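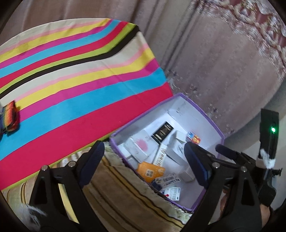 Povbridge Household Textile Survey: Data Card

Version 2, released October 27, 2019

Summary

The Povbridge Household Textile Survey records the cloth goods kept in private homes in the town of Povbridge and the neighboring district of Clastier. It covers bedding, curtains, table linen, towels, cushion covers and blankets. Clothing is excluded, as are carpets and rugs fixed to the floor. The survey contains the responses of 173 households. Each household completed one questionnaire and one item register.

The data are intended for research on the use, repair and disposal of household cloth. They may also be of use to museum staff, teachers of home economics and local authorities planning textile collection services.

Background

Local waste records list discarded textiles by weight only. They do not show how long an item was kept, whether it was mended, or whether it passed to another household before it was thrown away. The survey was designed by Armelle Chauvin and Oleksandra Levchenko to supply this missing information at the level of the single item. Fieldwork was carried out under the direction of Tadeo Retamal. Solange Baudry prepared the codebook, and Bastien Caron maintains the files.

Contents of the release

households.csv — one row per household. Contains the household number, district, type of dwelling, number of residents in bands, and access to a washing machine in the home.

items.csv — one row per item. Contains the item number, the household number, the item class, fiber, pattern, source, age in bands, care and repair fields, and present use.

disposals.csv — one row per item that left the household in the 12 months before the visit. Respondents supplied these entries from memory.

codebook.txt — full wording of all questions, permitted values and missing-value codes.

changes.txt — corrections made after the first release.

All files are encoded in UTF-8. Fields are separated by commas, and text fields are enclosed in double quotation marks. The first row of each data file contains the field names.

Main fields in items.csv

item_class: bedding, curtain, table linen, towel, cushion cover, blanket, other.

fiber: taken from the sewn-in label where one was present. If there was no label, the value is "unlabeled." Interviewers were instructed not to judge fiber by touch.

pattern: plain, striped, checked, floral, pictorial, mixed. An item with stripes of any width or number of colors is coded as striped. An item with both stripes and another motif is coded as mixed.

main_color: the color named by the respondent. No color chart was used. "No single color" is a permitted answer and is common among striped and floral items.

source: bought new, bought used, gift, inherited, made at home, unknown.

repaired: yes, no, unknown. Hemming a new item to length is not counted as a repair. Patching, darning, re-seaming and the replacement of ties or fasteners are counted.

present_use: original use, changed use, stored. A bedspread used as a sofa cover is coded as changed use, and the new use is entered in use_note.

Collection

Households were drawn from the address lists of Povbridge and Clastier and invited by letter. Visits began in August. Two interviewers attended each visit: one put the questions and the other completed the register. Respondents chose which rooms to open. Cloth goods in closed rooms were entered only when the respondent described them, and such entries carry the value 1 in the field reported_only.

Registers were completed on paper and entered twice by separate clerks using the Agyeman entry form. Where the two entries differed, the paper register was consulted and the correct value was restored. Paper registers are held at the Rokier Archive and are not open to readers.

Missing values

A blank field means that the question did not apply. The value 97 means that the respondent declined to answer, 98 that the respondent did not know, and 99 that the interviewer omitted the question. These values must be removed before any calculation is made on banded fields.

Known limitations

Households that accepted the invitation were more often owner-occupied than the district as a whole. No weights are supplied.

Age of items is self-reported. Respondents gave firm answers for gifts and inherited pieces and were less certain about towels and sheets. Users should treat the two oldest age bands as one unless they have good reason to keep them apart.

Item numbers from 1000 upward belong to the Clastier visits. The gap before 1000 is intended and does not indicate lost records.

In the first release, cushion covers in some Clastier homes were entered as "other." These entries have been corrected in version 2 — results based on the earlier file should be run again.

Privacy

Names, addresses and dates of visit have been removed. The use_note field was read in full before release, and references to named persons were deleted. Users must not attempt to identify any household.

Terms of use

The files may be used free of charge for research and teaching. Commercial use requires written permission from the Rokier Archive. Published work should cite the survey by its full title and version number.

Corrections

Reports of errors should state the file, the item or household number, and the field concerned. They should be addressed to Bastien Caron at the Rokier Archive. Accepted corrections are listed in changes.txt with the next release.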